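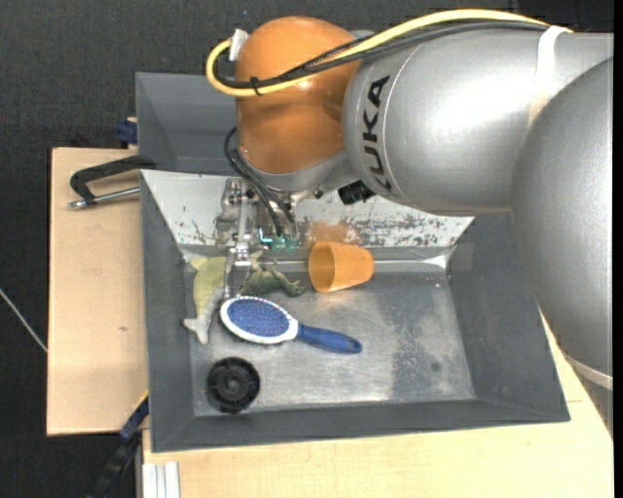

A reader in Jostton writes that she has shown her arm how to pick up a hairbrush 234 times and it still goes for the bristles, and would we kindly explain what she is doing wrong. Probably nothing that a cup of coffee and a slower left hand wouldn't fix. A few tips from our own workshop follow, most of them learned the expensive way.

Watch your own hands first. Pick the thing up yourself, slowly, and notice where your fingers go. For a hairbrush it's usually the handle. People skip this step and then spend an hour steering the gripper somewhere they'd never put a thumb.

Do one dull run before the clever ones. Straight down, close, straight up, stop. If you wiggle on the way in, the arm will learn the wiggle, and it will be very loyal to it.

Pause before you close. We count to 2. Priston's guide for new operators says the same thing in four pages.

Bins have walls. Anything lying against one needs its own set of demonstrations — come in from the open side and tip the wrist a little. Pulling the object to the middle by hand between runs is cheating, and you'll pay for it later.

Move things around. Cup on its side, cup upside down, cup leaning on a toy. After every few runs, stir the bin and take what you get. Neat rows teach neat rows.

Check the cables before guiding an arm by hand. Swing each joint through the whole move once, and leave slack at the bends. Zip ties are cheap, and a hose yanked out of its fitting will end your Saturday.

Throw out bad runs the same day. The folks at Flarnthorpe kept all 3,567 of theirs "to sort in September" and now own a robot that hesitates like a man in a card aisle.

Clamp the bin. Then push on it. Then clamp it properly.

Sat 18 May — comments are open until we get tired of them.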